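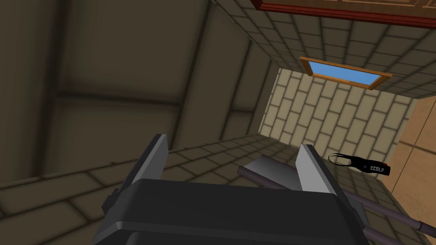 Skamoro has a working simulator at last

A quick update from the bench, as a few of you have been asking what's going on with Skamoro, the arm Seraina Hofstetter and I have been putting together in the shared workshop at Gradotlow. The big news is that it now has a virtual twin, and I've spent most of my evenings this month playing with it (my tea has gone cold more than once).

The real arm is still in bits. We stripped the wrist down in June after the second joint started grinding, and the new bearings from Wieser only turned up last week. One of them was the wrong size, so back it went. Seraina got fed up waiting and said we may as well get on with the software, and she was right, annoyingly.

So now there's a little rendered room with tiles, brickwork and a window, and a two-fingered gripper to drive about in it. The view comes from just behind the gripper, which takes some getting used to. Tilt the wrist and the whole room tips over with it! I felt properly seasick the first night. We've put small things in there to reach for, like a slim black gadget with a strap loop on one end and a red tip on the other. Straps are a pain for grippers, so I wanted one in from the start.

The controller runs on Pollent, the old desktop under the bench, and it copes fine as long as you don't open a browser as well. We've logged 132 practice reaches so far and 56 of them ended in a decent grip. Not brilliant, but the first batch was dreadful — the fingers kept closing far too early — and changing 2 lines in the timing code made a huge difference. Seraina would like it known that she found the bug.

Next job is getting the wrist back together and checking that the real joints move the same way as the pretend ones. I reckon that's 3 evenings' work if Wieser sends the right bearing this time. We're usually in from half past six, so pop by if you fancy a go on the joystick, and if anyone has a spare bearing puller, please bring it with you.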